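Manau Door Set - README

Manau is a pair of hand-held grippers built in a shared workshop, and the door set is the first batch of recordings made with them. This file covers what is in the download, how the grippers were put together, and what is known to be wrong. Build files for the printed parts are in the hardware folder. The older Kirkico arm code is kept in a separate repository and is not needed to read anything here.

Status

Version 0.3. The layout of the folders changed from 0.2, so old loading scripts will fail on the calibration step. Run the convert script once and point the loader at the new folder.

What is in the set

The release has 400 recordings. Of these, 246 are marked as usable for training, 98 are marked as partial, and the rest are kept only for people working on tracking failures. A partial recording has at least one stretch where a gripper marker was lost for more than a second. The flag is in the index file under "quality" and takes the values good, partial and fail.

Each recording folder holds:

video - color video from the head camera, not corrected for lens distortion
poses - one line per video frame, left and right gripper, position and rotation
width - finger opening for each hand, in millimeters
notes - free text, often blank

The loader reads all four. If notes is missing it carries on without a warning.

Tasks

The recordings were made indoors, close to doorways and along the walls next to them. Tasks include reaching for a handle, touching a wall fitting, picking a small item off the floor and handing an item from one gripper to the other. Task names are in the index. Some of them are misspelled and we have left them that way so that the names still match the folders.

Hardware

Each gripper is a printed body with a trigger, two fingers and a marker block on top. The fingers run on a small linear rail and are closed by a return spring. There is no motor in the hand-held version. The Cluveo wrist plate fits the same four holes as the handle, so the same fingers can be moved over to an arm later.

Print the bodies in PETG. PLA works but the trigger pivot wears and the finger width drifts after a few weeks. The marker blocks should be printed with the marker faces vertical, then sanded lightly before the labels go on. Glossy labels cause dropouts under ceiling lights - use matte paper and a glue stick.

The marker blocks are not interchangeable between hands. If you swap them by mistake the tracker will still run and the poses will look reasonable, but left and right will be reversed. This happened in one Monday session, and the recordings were relabeled by hand afterward.

Calibration

Camera calibration is done with a printed board taped to a flat panel. Take at least 25 views, with the board near the corners of the picture in a good share of them. The lens is very wide and a calibration made only from the middle will bend badly toward the sides.

Gripper calibration comes second. Close the fingers fully, hold for two seconds, open fully, hold again. The script finds both ends and writes them to the calibration file. Do this again whenever a finger pad is changed.

Coordinates

Poses are given in the head camera frame. X is right, Y is down, Z is forward, in meters. Rotations are quaternions in x, y, z, w order. There is no world frame in this version, so anything that needs a fixed origin has to estimate head motion from the video.

Known problems

Glass doors give false marker detections at certain angles. The Nair filter in the tools folder removes most of them by rejecting jumps of up to 25 centimeters between frames, but larger jumps get through and have to be cleaned up by hand.

Markers close to the bottom of the video are often cropped. Poses there are held at the last good value and the "held" column is set to 1. Do not train on held poses.

The width readings in the early recordings were saved in the wrong order. The convert script fixes this.

Planned

A second batch is planned for November, with a lighter trigger and a larger marker block. World frame poses will be added if the head motion estimate turns out good enough.

License

Recordings and build files may be used and changed freely with credit to the Manau project. The scripts are under the MIT license. 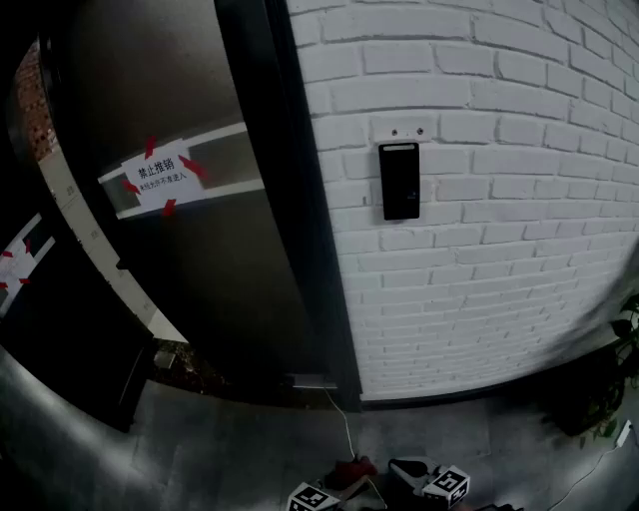
Head camera view beside the glass doors and the wall-mounted access reader, with the tops of the grippers at the bottom.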